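Collecting demonstrations with a hand-held gripper
Speaker notes
30 January 2019
Posted by the Trollow data group
14 shares | 3 comments

Slide 1 – Scope
Keep this short. The talk covers how we gather training examples for the Gilbert pick-and-place policy. Model architecture is in the second session. If asked about results, point to the end of the deck.

Slide 2 – Why hand-held
The first set was recorded by teleoperation in August. Operators needed more than 800 attempts before the motions looked smooth, and most of the early ones were dropped. With the hand-held tool the operator closes the fingers directly and feels the contact. The camera moves with the tool, so the view in training matches the view at run time. Mention the cost: no joint angles are recorded, only tool pose and finger width.

Slide 3 – The view the model gets
Leave this one up for a minute. Let people find the fingers first, then the tray.

The pads have a dark, felt-like covering. Both pads sit low in the view, which gives the model a fixed reference for finger width. The shallow black tray with the tan lining is toward the upper left. Note how much of the room comes in behind the table: shelving, a desk, a stool, cables. We do not mask any of it. Masking was tried on the second set and made placement worse when the table was moved.
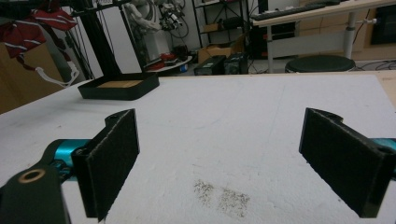

Slide 4 – Episode protocol
Start with the fingers open and the tool still for one second. Approach, close, lift, carry, release, back off. Stop recording only after the tool is still again. An episode without both still periods is rejected by the Flusix import script, and the operator gets the reason on the console.
Read out the limit: 19 seconds per episode. Longer ones usually contain a regrasp. Regrasps go in a separate folder and are labeled by hand.

Slide 5 – Variation
Change the start position every episode and the object every block. A block is 14 episodes. Do not clean the table between blocks unless something affects the grasp. Specks and scuffs on the surface are part of the data.
Lighting is changed per session. Blinds up, blinds down, ceiling lights off. Write the setting in the session log.

Slide 6 – Failures
Expect a question here. Failed grasps are kept, with a flag. The Zoveck trainer ignores them by default but uses them for the success classifier. Dropped tracking is a different matter – those episodes are deleted, because the pose cannot be recovered later.

Slide 7 – Numbers
Current set: 98 usable episodes on the tray task. Say clearly that this is too few to compare against the teleoperated set. The next milestone is 800.

Slide 8 – Open points
Clock offset between camera and finger encoder drifts over a long session. We resync at each block for now.
Pad wear changes the look of the fingers. No decision yet on whether to replace pads on a schedule or leave them.
Take questions. The backup slide has the log format.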